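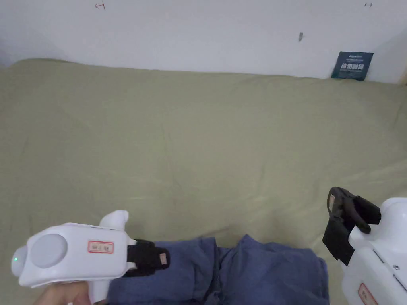
Fig. 1. Green sheet against a white wall, with a small teal card at the right.

Moving-average signals on a currency pair
Noemi Castellanos and Gervásio Honorato
Supervisor: Gwendolyn Haddad
Sep 18, 2020

1. Aim
The project tests whether a crossover of two moving averages gives usable entry points on hourly USDCHF prices. Spread is charged on every trade. Swap costs are left out.

2. Method
The fast average covers 12 bars and the slow one 63. A long position opens when the fast line closes over the slow line, and a short one on the reverse. Each stop is set at twice the average true range. The test starts in January and was coded in Hiren, our own script.

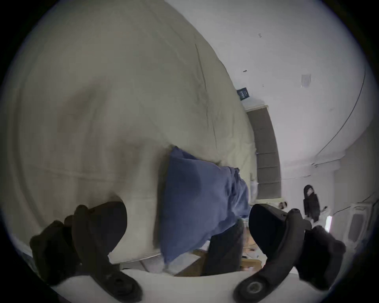

Fig. 2. Blue pillow on a cream-white duvet.

3. Results
The rule produced 219 trades, of which 96 closed in profit. Mean gain was larger than mean loss, but the difference did not cover the spread. Most losses fell in sideways markets, where the lines crossed repeatedly within a few bars. Adding a slope filter cut the total to 148 trades and left the net result slightly negative.

4. Further work
Dehua Cui has suggested repeating the test on four-hour bars. The stop distance was not varied.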